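Gripper camera views in the sim today — Wednesday, March 18, 2020. Putting the Treter jaw up against the Ornari wrist setup. Thread, sorry for typos.

**1/** Same teal room for the lot. First view looks out past the fingers, the other two look along the arm toward the couch.

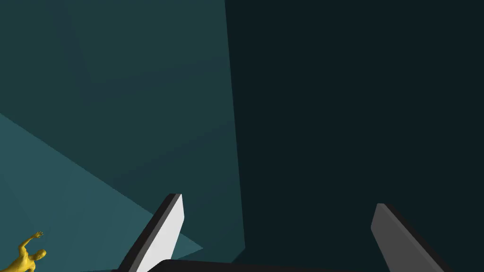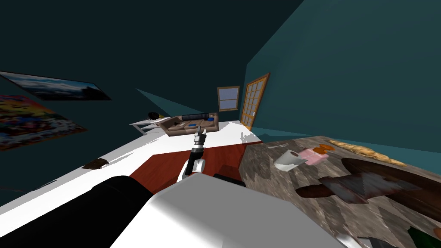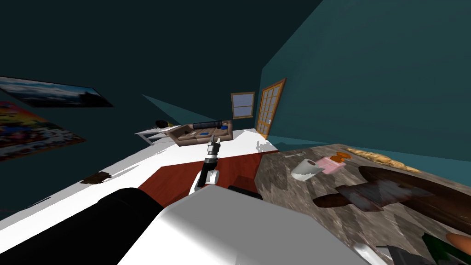 **2/** Fingertip view: love the open gap, hate how much palm I get. Right finger goes pretty dark too. Might lighten the grey.

**3/** Body view is better for planing a reach. Whole arm plus the counter on the right.

**4/** 939 frames logged so far, want 2545 before I favour one. Kirui controller next — still fighting teh config.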